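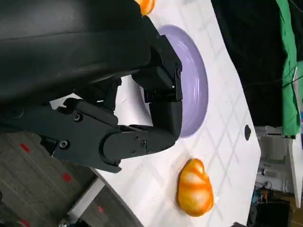
Day nine of the no-sugar-in-my-tea business and I still miss it at the first cup and not at all by the third. The plan (such as it is) came out of the blood test in May, when the nurse said my iron was low and my vitamin D was, her word, dismal, and would I think about what I was eating before I started buying tablets. I said I would. I then went straight to Gomeo and bought tablets. Anyway, the food part has got going at last, and one thing that seems to help me is putting supper on a smaller plate, a lavender one, and filling it with greens first so that there's less room for potatoes. I do love potatoes.

Breakfast was porridge with pumpkin seeds and half a grated apple, 417 calories according to the app, though I never know whether to believe it because it also thinks a banana is a banana whatever size it is. I was hungry again by half ten! Sinéad Kinsella says I should put an egg in it, stirred in raw at the end, and that you can't taste it. I'm not ready for that. I had a boiled one on the side, with pepper.

Took the vitamin D with it this time. I'd been swallowing it on an empty stomach with black coffee for a fortnight, and the leaflet says to have it with food, something with a bit of fat in it. The capsules are 1000 units each and there are 200 in the tub, so I'm set until well after Christmas even if I'm good about it. The iron is a different story. It gives me the most awful stomach, and I've gone down to every other day, which the pharmacist in Drovemden said was fine and a lot of people get on better that way. She also told me to leave a gap between the iron and my tea. Two hours, if I can stand it. So that's the mid-morning cup gone on iron days, and I had no idea how much of my personality was that cup.

Lentils for lunch, again. I made the big pot with cumin and a tin of tomatoes and squeezed a whole lemon over, supposedly the vitamin C gets the iron in better, and it does at least make them taste of something. Dehua Cui from the allotments gave me a carrier bag of spinach over the fence last night, and it went down to about one forkful in the pan as spinach always does. She grows goji berries as well, up the back of her shed, and steeps them in hot water with a few slices of ginger when she has a cold. I had a flask of it off her last winter and it was lovely, sweet and a bit dusty, and I slept like a log. Whether that was the berries or just being given a hot drink by somebody kind I couldn't say.

Walked to Cokurgate and back in the afternoon, the long way round by the weir. Knees fine going, grumbling coming home. Picked up a pot of Skála yoghurt (plain, very thick, you could plaster a wall with it) and ate a good third of it standing at the worktop with a spoon, so I'm not sure what that does to the smaller plate idea.

Supper was mackerel, the rest of Dehua's spinach, and two potatoes. Small ones. Well, one was small.

Energy is better, I think? I didn't nod off in front of the news, and last week I was gone before the weather every night. The nurse did warn me it takes a good few weeks to notice anything from the iron, so I may only be pleased with myself. My nails are still peeling. I've got the repeat blood test to book and I keep meaning to ring at eight when the lines open, and then it's twenty past and I'm in a queue listening to the flute music.

Must soak the chickpeas before bed. And get lemons tomorrow, and ask Sinéad what she does with the other half of the tin of coconut milk.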